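The Case of the Grabber That Dropped Things

Have you ever lost your grip on a slippery bar of soap? Grabbers can have that trouble too! Our story is about a pair of hand-held robotic grippers, a set of little drawers, and a fault that took a whole team to track down.

In October, Tsegereda Shiferaw was working on project Jalon. The job sounds easy: slide open a drawer, pick up a small part, let go. But the gripper kept dropping parts -- 12 drops in one morning! The drawers themselves are see-through, so you can often tell if something is inside before you open one.

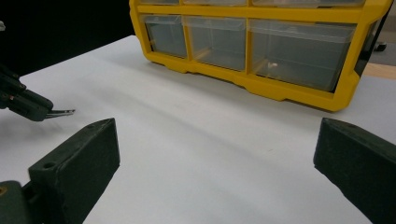 Natnael Lencho wondered whether the parts were just too smooth, and asked why the team didn't simply squeeze harder.

Good thinking, but squeezing harder can make things worse. Try pinching a wet watermelon seed. Pop! Away it flies. A small hard part can shoot out the same way, and that's why everyone on Jalon wears safety glasses.

So the team went looking for clues. They slowed everything down and tried one drawer at a time.

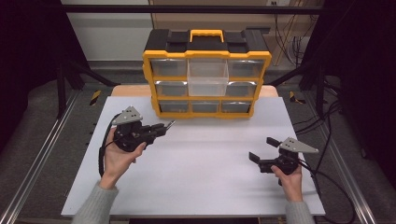
Two grippers, one set of drawers, and plenty of space to work.

The best clue was a click. One tiny screw in a finger joint had worked itself loose, so the finger wobbled when it closed. The wobble was thinner than a fingernail! But a part with a round end doesn't give you much flat space to hold, and a little wobble is all it takes to lose it.
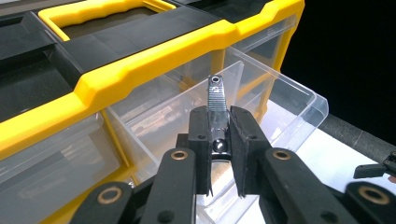
Mebrat Kassa wanted to know: couldn't the gripper feel that it was slipping?

Some can! They have touch sensors, a bit like the nerves in your fingertips. The Jalon grippers don't, so people have to watch and listen for trouble. Before anyone touches a joint, the power goes off first. Fingers (yours, I mean) never go near a gripper that could close.

With the screw tightened, the team tested again, over and over.
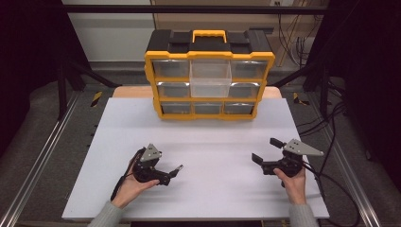 They did 795 pickups in all, and only three parts got away. Those three went in the notebook too, with a note about which drawer each one came from. Tsegereda still checks the screws every morning before she starts, and she still listens for that click.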